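Robot club notebook — tool return task
June, started 4:10 pm

Still on the Skála course task: two arms, one bench, put the hand tools back on the pegboard. The team says it's working. I have my doubts, so today I went back through the log before letting anybody touch the code.

Log has 157 attempts since the gripper pads were changed. The 144 marked "success" look great until you ask what success means. The script calls it a success if the gripper opens at the hook position and the arm gets home without a fault. It does not check that the tool stayed on the hook. A pair of scissors on the floor counts as a win. I said this in the spring and it went on the whiteboard and then got wiped off.

Asked for a plain hand tally from here on: on the hook, hung crooked, dropped, never picked up. Pencil and paper. There was some groaning.

Pliers: fine when a person hangs them first and the arm only has to lift them off. Putting them back is another matter. The hook sticks straight out and the arm wants to come in at a slant, so the handles bump it. Students changed the approach height twice this afternoon and kept both numbers in the same file with no comment. Fixed that. Comments are free. 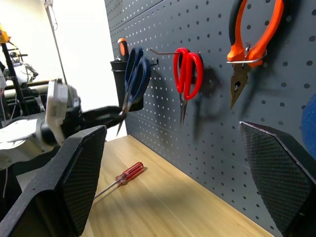 Scissors are what I really don't trust. The red pair has the long wire hook and there's plenty of slack for a sloppy approach. The blue pair is on a short hook right next to the cup, and the students want to show that one at the Rirngate open house. My vote is to show the red ones, slowly, and leave the blue ones alone until the tally says otherwise. Voted down for now.

Screwdrivers go in the cup, or flat on the bench as the start position. Claim from the vision group is that the clear red handle "detects fine." Under which lights? They tested with the overheads on and the blinds closed. The open house room has windows down one side. Want to see it tried at noon and again late in the day before I write "fine" anywhere.

Two arms at once: the plan is that each one waits while the other is at the board. The wait is a fixed 200 ms pause, copied out of the Wakov tutorial, where it was meant for something else entirely. A pause is a guess. If one arm stalls, the other will go right in after the timer. Asked for a proper flag that has to be cleared. One student agreed, one thinks I'm fussing. Speed cap stays on either way.

Also heard again that the Wutumska team does this task in half our time. Maybe so. I've seen their video and it has 3 cuts in it.

To do before next session:
— rename "success" in the log to "cycle finished"
— tally sheet taped up by the bench
— flag instead of timer, tested with one arm unplugged
— red handle under window light
— find out who has the spare peg hooks

Left the old success numbers in the shared report with a note beside them. Somebody will want to quote them on the poster. Please don't.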